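Riverside path between Eltthorpe and Drirnia open to walkers again

May 2, 2020

Walkers in our corner of the valley will be very pleased to hear that the old riverside path between Eltthorpe and Drirnia is open again from end to end, after being closed since the storms in February carried off a good stretch of the bank below the mill. It is a lovely piece of walking, as anyone who has done it on a spring morning will know, and it has been sorely missed by those of us who live close enough to reach it from our own front doors.

The new section leaves the old line just past the weir, climbs gently through the hazels and comes back down to the water by a flight of 16 stone steps, which have been laid by Brouwer, the same family firm that mended the churchyard wall at Drirnia a few years ago and made such a tidy job of it. There is a handrail on the river side now, and the boggy bit that used to swallow boots whole has 300 metres of boardwalk across it. The work came in at 428 hours of labour all told, a fair part of it done in dreadful weather.
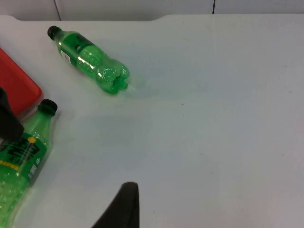

The picnic spot at the top of the steps has been kept, I am glad to say, and it has the best view on the whole walk, right down over the rooftops of Drirnia and across to the low hills beyond. The old benches have had a good scrub and the grass is coming back nicely around them. There are no bins up there and there won't be any, so whatever you carry up has to come down again with you, and that goes for a small green plastic pop bottle with a black cap every bit as much as for the sandwich wrappers and the orange peel. The meadow just behind belongs to a farm with young stock in it, so do please keep to the path and shut the gate.

For the time being the path is meant for people living nearby who are out for their daily exercise, and visitors from further off are kindly asked to save it for later in the year. It will still be there, and so will Drirnia's crooked little main street with its painted shutters, which really deserves an afternoon to itself. The tea room at Havomier, the old toll house by the bridge, remains shut, though the owners hope to be baking again before the summer is out, and the cherry cake is well worth waiting for!

The number 208 bus is running on Saturdays only at present and stops at the Eltthorpe end, beside the chapel. The car park at the Drirnia end is closed until further notice.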